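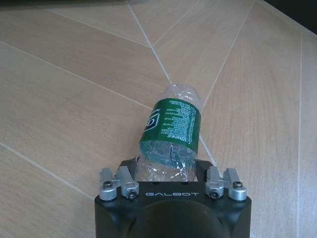
I'm reading the Parmenides with an evening group at the Wavell (it's a reading room above the library in Lirnedow, very comfy chairs, terrible tea) and I've got completely stuck on the bit near the start where old Parmenides asks young Socrates which things have Forms and which don't. Socrates is happy with justice and beauty, wobbles when it comes to human beings and fire and water, and then flatly says no to hair and mud and dirt, because that would be too silly. Fine so far! What I can't work out is where made things go, and especially made things that have been spoiled. A crushed plastic water bottle, say, empty, with its dark green label still on it, lying in the jaws of a gripper – is that sharing in the Form of Bottle, only badly? Does it share in some Form of Crushed Thing as well? Or has it stopped being a bottle altogether and joined the mud and hair?

I did try to sort this out for myself. The Republic, in the last book, talks about a Form of the couch (ours says bed) which the carpenter looks towards when he makes one, so that's surely a yes to made things. But the introduction to my copy, the Berkov one with the long notes, says that later Platonists mostly didn't think there were Forms of artefacts at all, and then it just moves on as if that settled it. When I brought it up, our group leader told me to wait until we'd got through the second half of the dialogue. We've done 11 evenings now and I'm not sure I'm going to last that long, if I'm truthful.

So really it's two things. Are there Forms for things people make? And if there are, what happens when one of those things is damaged? I don't have any Greek, so please be kind, and I don't mind being told that Plato simply never says.

Maricruz Cárdenas
Posted February 6, 2025

Home Ask Browse topics Ancient Logic Ethics Members Log in

Sipho Joubert

I love this question, and I think you've gone to the right bit of the dialogue for it, though the passage that helps most is somewhere else. Have you read the Cratylus? It's mostly about names and where they come from, and a lot of people skip it as the etymologies go on for ever. But quite early on there's a short stretch about a weaver's shuttle. Socrates asks what the carpenter looks to when he makes one, and then – lovely for your purposes – he asks what happens if the shuttle breaks while it's being made. Does the carpenter make the new one by looking at the broken one, or by looking to the form he was looking at when he made the one that broke? The answer is the second, of course, and Socrates goes on to say that we might very properly call that the shuttle itself.

So there's your spoiled artefact, more or less. I take two things from it. One is that Plato is at least willing to talk as though there's a Form for a tool, just as he does with the couch. The other is that the broken one doesn't get a pattern of its own. You don't need a Form of Broken Shuttle in order to understand the broken shuttle. You need to know what a shuttle is for, and then you can see how far the poor thing falls short.

I'd say the same about your bottle. It's meant for holding water and pouring it out again, and a crushed one does that less well. Whether it still counts as a bottle then depends on how strict you feel about the job it's supposed to do. My own hunch is that participation comes in degrees, at least in the middle dialogues. In the Phaedo the equal sticks and stones are said to fall short of Equality, and they're perfectly ordinary sticks and stones with nothing the matter with them! If everything down here falls short anyway, a dented thing is only further along the same road. I should warn you that not everybody likes degrees. There's a reading where each thing either partakes or doesn't, and the falling short is all to do with things being equal in one comparison and unequal in another. I had that hammered into me by my tutor when I was doing my diploma and I still don't believe it, but you ought to know it's out there.

As for your Berkov introduction, I don't have that edition so I can't say what it meant. I'd guess it's leaning on the Metaphysics, where we're told that the Platonists didn't allow Forms of a house or a ring. That's a report by a former pupil who had a quarrel to pursue, and it may be about how people in the Academy were talking in later years. It doesn't cancel the couch. The Seventh Letter, on the other hand, does include manufactured bodies in its list, but then there's a big argument about whether Plato wrote it, so I wouldn't hang my coat on that one.

I'd stay with the group, by the way. The second half is hard going and I've started it 4 times myself, but the deductions are much better read aloud with other people.

hob_and_nail

No there are no Forms of artefacts. Couch in Republic is just to make a point about painters. Parmenides tells Socrates he's too young and will stop despising mud later so by the end everything has a Form. Look it up.

Maricruz Cárdenas

Thank you both! Sipho, I went straight off and found the shuttle, and it's so much clearer than anything in my notes. I'd never have looked in the Cratylus (I thought it was only for people who like word origins). I read it out to my sister over the phone and even she got interested, and she thinks the whole business is daft.

hob_and_nail, I'm a bit puzzled, as your first sentence and your third seem to pull against each other? If everything ends up with a Form then surely bottles do too. I did go back to the bit about Socrates being young, though, and you're right that it's there. Philosophy hasn't taken hold of him yet, and when it does he won't look down on any of these things. I'd rushed past that. It does make me wonder if the dirt comes back in after all.

hob_and_nail

I meant the dialogue leaves it open. Typed on a bus

Sipho Joubert

One more thing, as I've been turning it over on the walk home. I think the mud passage is a nudge, and that it stops short of being a doctrine. Parmenides never says there is a Form of mud. He says the young man is still minding what people think of him, which could mean "so stop being embarrassed and admit these Forms" or could just mean "so go and find a proper reason for leaving them out". I change my mind on this nearly every year.

If you want something short to read next, there's a pamphlet by a Ruggiero on Forms and tools that the Wavell used to keep in the grey boxes by the window. It's 40 pages, and page 13 has a useful table of every place the dialogues mention a craftsman looking to a pattern. The Timaeus is in there too, with the maker of the whole world doing what the carpenter does, so leave yourself an evening for that.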